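How a Carburetor Feeds an Old Car Engine
Car Science for Young Readers
Written by Berwyn Lewis

A gasoline engine does not burn gasoline by itself. It burns a mixture of gasoline and air. Someone or something has to make that mixture, and it has to be made again and again the whole time the engine is running. In a modern car, a computer and a set of fuel injectors do the work. In most cars built before the 1980s, the work was done by a metal device called a carburetor.

A carburetor has no computer. It needs no electricity to mix fuel, although some have a small electric part that helps with cold starts. It works by using moving air.

Where it sits

On many older American cars with a V8 engine, the carburetor is on top of the engine, in the middle. You usually cannot see it when the hood is first opened. It is under the air cleaner, a round metal case shaped like a cake pan. The air cleaner holds a paper filter that stops dust and insects.

Under the carburetor is the intake manifold. This is a set of metal tunnels. Each tunnel leads to one or more cylinders, the round chambers where the fuel is burned.

What pulls the air in

Inside each cylinder is a piston. A piston slides up and down. When it slides down with the intake valve open, the space above it gets bigger and the air pressure there drops. Outside air is at a higher pressure, so it pushes its way in through the air cleaner, the carburetor and the manifold.

In a four-stroke engine, each piston takes in one fresh charge for every 2 turns of the crankshaft. The four strokes are:

Intake: the piston goes down and the mixture comes in.
Compression: the piston goes up and squeezes the mixture.
Power: the spark plug fires, the mixture burns, and the piston is pushed down.
Exhaust: the piston goes up and pushes the burned gas out.

The Varitz coupe that we use for the drawings in this series has a V8 engine of 297 cubic inches. That number is the space swept by all eight pistons added together. To find the share of one cylinder, divide 297 by 8. The answer is a little more than 37 cubic inches.

The narrow part

The air passage through a carburetor is called the barrel. Part of the way down, the barrel gets narrower and then wider again. The narrow part is the venturi.

When air flows through a narrow place, it has to speed up. When it speeds up, its pressure drops. A small tube opens into the venturi. The other end of the tube leads to a supply of gasoline. The pressure on the gasoline is now higher than the pressure in the venturi, so gasoline is pushed up the tube and into the moving air. The air breaks it into tiny drops.

You can test part of this with a strip of paper. Hold one end just under your bottom lip and let the rest hang down. Blow across the top. The strip rises. The moving air and the curve of the paper both have a part in this, so it is not an exact copy of a venturi, but it does show that moving air can change pressure.

The float bowl

The gasoline waits in a small tank on the carburetor called the float bowl. A float rests on the fuel inside. As the bowl fills, the float rises and closes a needle valve, and the flow from the fuel pump stops. As fuel is used, the float sinks and the valve opens. The tank behind many toilets works the same way.

The level in the bowl matters. If it is too high, too much gasoline reaches the engine. This is called running rich. If it is too low, there is too little gasoline, and the engine runs lean.

The two plates

A carburetor barrel has a round flat plate near the bottom, called the throttle plate. It is joined to the gas pedal by a rod or cable. Pressing the pedal turns the plate and lets more air through. More air pulls in more fuel, and the engine makes more power.

Near the top there is often a second plate, the choke. Gasoline does not turn to vapor easily in a cold engine. Closing the choke cuts down the air and makes the mixture richer, which helps the engine start. It opens again as the engine warms up.

Idle

When the driver's foot is off the pedal, the throttle plate is almost closed. Too little air moves through the venturi to draw fuel there. A separate small passage, the idle circuit, delivers fuel below the plate. Our coupe idles at 747 turns per minute – slow for an engine, but still more than 12 turns every second.

Words to know

Barrel: the passage that air travels through.
Jet: a small part with an exact hole in it that limits the flow of fuel.
Lean: having too little fuel for the amount of air.
Rich: having too much fuel for the amount of air.
Venturi: the narrow part of the barrel.

Safety note: gasoline and its vapor catch fire easily. Do not open or touch a carburetor unless a trained adult is working with you.

Next in this series: The Distributor and the Spark, by Suleiman Eze. 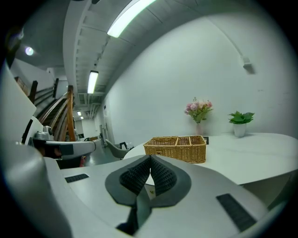 Photo: Valdir Camargo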